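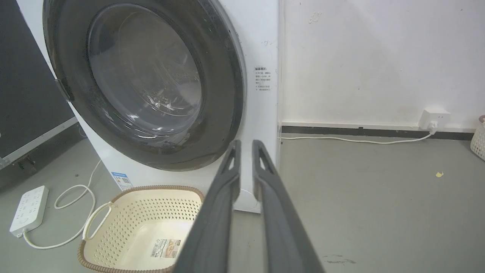 Tomoyo Nagano thinks I've been asking the wrong question. I came in wanting to know how many demonstrations it takes before a robot can do the laundry, and her answer was that the number means very little until you know how different they are from each other. A thousand tries with the basket in one spot, she said, will teach a machine a great deal about that spot.

She has 2,740 of them so far, for the record. She gave me the number anyway, because I kept asking.

I spent a Thursday with her team at Stumaren, where the job this fall is to gather examples for a learning system that will (they hope) load and unload a front-loading washer. I'd pictured code. I'd pictured people in front of big monitors, frowning. There was some of that, but mostly the day was laundry, over and over, done with two long gray fingers that have a triangle cut out near each tip. You close them on a sock. You open them over the drum. You do it again with the sock a hand's width to the left.

The view you get from down by the fingers is a strange one, and it took me most of the morning to get used to it. A small camera rides at the wrist, so the washer looks enormous and the fingers are always there at the bottom, poking up at everything like a pair of rulers. The door is all dark rim and smoky glass. With the basket right under it, cream plastic with little diamond holes, one of your fingers is usually hiding some of the thing you're trying to reach.

"You stop noticing," said Oi-ling Poon, who had the controls before me and was much, much better at it. She can clear a basket without seeming to think. I dropped a dish towel four times and then knocked the door half closed with the back of the gripper, which I assumed had ruined everything. Nope! Oi-ling told me to keep going, nudge the door open again and finish. They want some of those. A system that has only ever seen clean runs has no idea what to do when the towel ends up on the floor, and towels end up on the floor a lot.

What they don't want is dithering. If you hover over the basket for ten seconds deciding which shirt to grab, the system may well learn to hover. Tomoyo throws those out, and she threw out most of mine. Of the 27 runs I recorded before lunch, she kept 2, and I'm fairly sure one of those was a kindness.

The sorting is the part I'd never have guessed at. Every run gets a name, a start, an end and a note in a program called Cernen, and somebody has to sit and decide when "reach" turns into "grab." Is it when the fingers touch cloth? When they close? The team went back and forth on that for most of September, and the older runs were marked one way and the newer ones another, so a chunk of the summer's work had to be gone through again. Oi-ling did a lot of that with her headphones on and won't be drawn on the subject.

Then there's the moving around. Between sets they shift the basket, swap it for the other one, leave the door wide or nearly shut, change the lights. Baskets, cords, scuffed white walls, whatever is lying on the floor - it all goes into the recording along with the laundry, and the system has to work out for itself that the power strip isn't part of the job. Tomoyo keeps a list of 21 setups and works down it in an order that looks random to me. She says it is random, she rolls for it on her phone.

I asked whether they couldn't just buy the examples from somewhere. They've tried a bit of that. A set from a lab at Rolton came with lovely smooth motions, but all of them had been recorded on a top-loader, and the arm kept wanting to come down from above. They use a slice of it now for grasping cloth and leave the rest alone. Another outfit, Laur, has offered to trade, and the talks seem to be stuck on who gets to relabel what.

By four I was getting better. I had a run with a pillowcase that went in all at once, no snagging on the rim, no hovering, and I turned around hoping someone had seen. Tomoyo was already dragging the basket over to the next spot on her list. I had six more to do before they'd let me stop for coffee, all of them with the door nearly shut, and I'd been dreading those since breakfast.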